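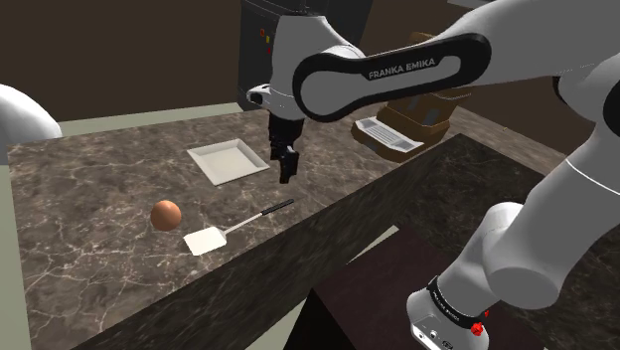
Todport Cookery School was set up by Eulalia Lucero and Sotiris Sfakianakis, who had both worked in hotel kitchens and wanted to teach people who cook at home. We began with one evening class a month in a hired hall in Drodia. We now have our own teaching kitchen on Troncoso Street, open from September to June.

Classes are small and last three hours. Most are for beginners: stocks and soups, bread, eggs, pastry, cooking fish. Eulalia takes the baking and pastry courses. Sotiris teaches everything else, including the knife skills evening, which tends to fill first.

Last season 281 people came to at least one class. A good number were sent by friends who had been before, and we do very little advertising.

## What we teach

We work from a printed recipe sheet, and you take it home with you. Each dish is shown once at the front, then you cook it yourself — start to finish, washing-up included. Flour comes from the Hirkar mill and vegetables from the market. Aprons are lent.
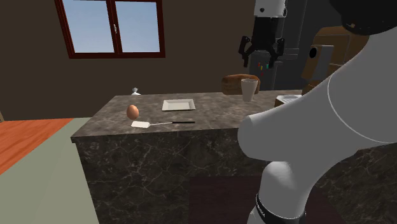
**Do I need any experience to join a class?**

Beginners are welcome on every course except Pastry Two, where we ask that you have done Pastry One or can already make a shortcrust.

## Booking

Evening classes start at 6.30 pm and cost £40, ingredients included. Gift vouchers are sold at the front desk and last a year. If you have an allergy, tell us when you book — we can change most recipes with a week's notice.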